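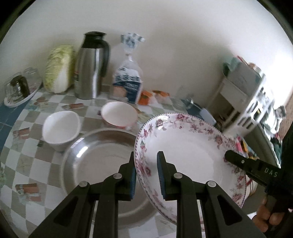
Tableware & Table Linen – Shared Kitchens

Reading time: 2 minutes

Esteo Mixed Table Service, with Wipe-Clean Checkered Cover

The Esteo Mixed Table Service is supplied by Sovura to residential halls, staff kitchens and community dining rooms. It is intended for small tables at which the same pieces are used for preparing, serving and eating. The service brings together plates, bowls and stainless-steel ware of different shapes and patterns, and is offered with a plastic tablecloth in a checkered design.

The round plate

The principal piece is a large round plate in white ceramic with a glossy finish. The broad rim carries a border of roses in pink and deeper tones, with small leaves and curling stems, and is finished with a dark beaded line at the edge. The center is plain, so that food is not placed over the decoration. The plate is 27 cm across and may be used as a dinner plate or as a serving plate for cut vegetables, pancakes or bread.

The pattern should be cleaned with a soft sponge only. Scouring pads and powders dull the border over time, and the replacement terms do not cover wear of this kind.

Supporting pieces

A white square plate with rounded corners accompanies the round one. It has a shallow circular well and a gray-green floral scroll, and is suited to dishes served with a small amount of sauce.

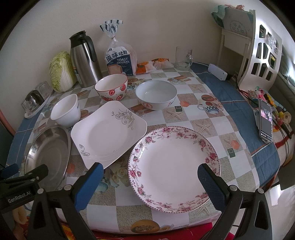 Bowls are allocated by size and use, and matching patterns are not guaranteed within a set. The current selection includes a small deep white bowl for rice or soup, a ceramic bowl with a red rim and strawberry pictures, and a wider bowl in pale blue-white with a thin blue-gray rim. Customers who require a uniform pattern should consult the Aquino range, which is listed separately.

The stainless-steel pieces are an oval dish and a wide, shallow basin with a rolled rim. The basin holds 2 liters and is recommended for rinsing leaves and for carrying washed items to the table. Neither piece should be placed in a microwave oven.

Table cover

The cover is made of plastic and printed with white squares alternating with a sandy gray-brown. It is wiped clean with a damp cloth and mild soap. A quilted cloth may be laid underneath to soften the surface and reduce noise. Hot pans must not be set directly on the cover – a trivet should be used at all times.

Ordering and replacement

Orders are accepted for single tables and for complete kitchens, up to a limit of 50 sets per delivery. Sovura holds 600 round plates in reserve at its Trernmont store for the replacement of broken pieces. Requests should state the piece required, the quantity and the delivery address of the kitchen.

Food, thermos jugs and storage items are not part of the service.

Questions concerning allocation or replacement should be addressed to Ingegerd Rønning, Household Supplies, Sovura. Orders received after the middle of December are delivered in the new year.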